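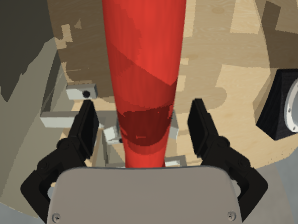 Search this site Search Go

Last updated September 14, 2025

Teaching the Arm by Driving It
Ghazala Hashmi, project report, Harnberg

So my project was teleoperation, which in plain words means I sat at a desk and drove a simulated arm with a hand controller until it had enough of my driving to copy. The simulator is called Lerkico, the controller is the older Awan (the one with the sticky trigger, sorry to whoever gets it next), and the task was grabbing one object off a cluttered table and setting it down somewhere else. I thought this would take me an afternoon. Ha!

I ended up recording 300 demos. Of those, 229 were good enough to train on, and the rest I threw out, mostly for dumb stuff like closing the fingers early or bumping a block and then panicking. My first 35 were so slow that I redid the whole batch. You can hear yourself thinking in them, if that makes sense. The arm hovers, tips a little, hovers again, and a policy trained on that learns to hover too.

The wrist view is what I stared at all day. You get the gray gripper body along the bottom, a black finger on each side, and whatever you're after in between. With the big red tapered thing it's weirdly hard to judge distance. There can be a clear gap on both sides of it and you still don't know how far down the pads will land, and the red fills up so much of the middle that the little white pieces behind it get lost. Blocky shadows on the wood don't help either. I started keeping a second view from the side open in a small window, and my driving got a lot smoother after that.

I also tried 3 ways of mapping my hand to the arm. Direct position felt great for big moves and awful up close. Velocity was the reverse. The one I kept was position with a slow mode on the thumb button (idea stolen from the Skunville handout, thank you, page with the coffee stain), and I wish I'd started there.

What the trained policy does now: it reaches well, it opens the fingers at a sensible time, and it lines up fine when the object is near the middle of the table. Near the edge it drifts left and I still don't know why. My guess is I didn't record enough starts from over there. Next up is a fresh batch of edge starts, all in slow mode, and then I'll retrain before the end of September.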